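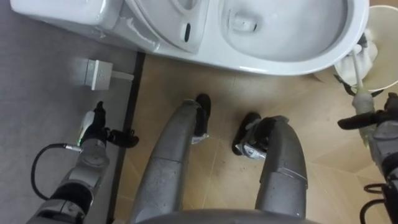

Downstairs bathroom, tile side.

Where do you keep a toilet brush in a small bathroom?
Posted by Lalit Bansal, 14 April 2018

We moved to Dratcombe and the new place has a very nice white toilet and nowhere to put the brush. The shop wanted 31 dollars for a stand that looked like an umbrella holder for a doll, so I said no on principle. The principle is now costing me more in paper towels than the stand would have.

At the moment the brush goes into the round cream container next to the bowl. So do the tissues. You can guess how well they get along.

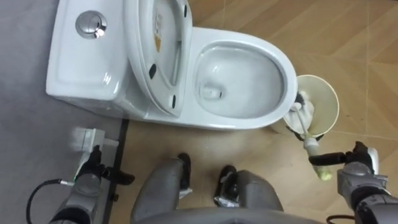
Brush and tissue, sharing.

I'd like to know two things. Is there a way to get the brush dry before it goes back, and should the container be that close to the bowl at all? My wife says it should be across the room. Across the room is four feet.
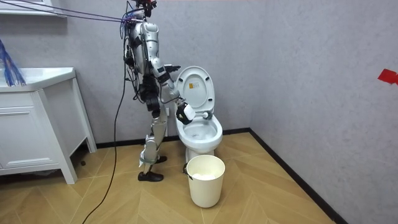

I should add that I don't want to drill into anything. The last hole I drilled was in Stunlow and the landlord still brings it up.

Ankit Garg
Separate the two jobs. One container for trash, one for the brush, and never the same one again. For drying, lay the handle across the rim, drop the seat on it so the head hangs over the water, and go make coffee. Ten minutes is usually enough. Then put it away. Rinse the brush container when you clean the floor, and don't leave an inch of old cleaner in the bottom, that's where the smell comes from.

Close to the bowl is fine for the brush. It has less far to drip. Move the trash.

hiltwood804
just buy the stand

Lalit Bansal
Thanks, Ankit. Trying the seat trick, though I now have to put a note on the door so that guests don't sit down in good faith. hiltwood804, my wife would like to shake your hand.
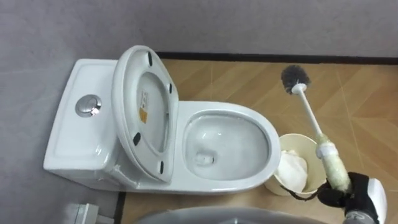

Brush out, lid up, container still where it was.

I'll move the trash this weekend.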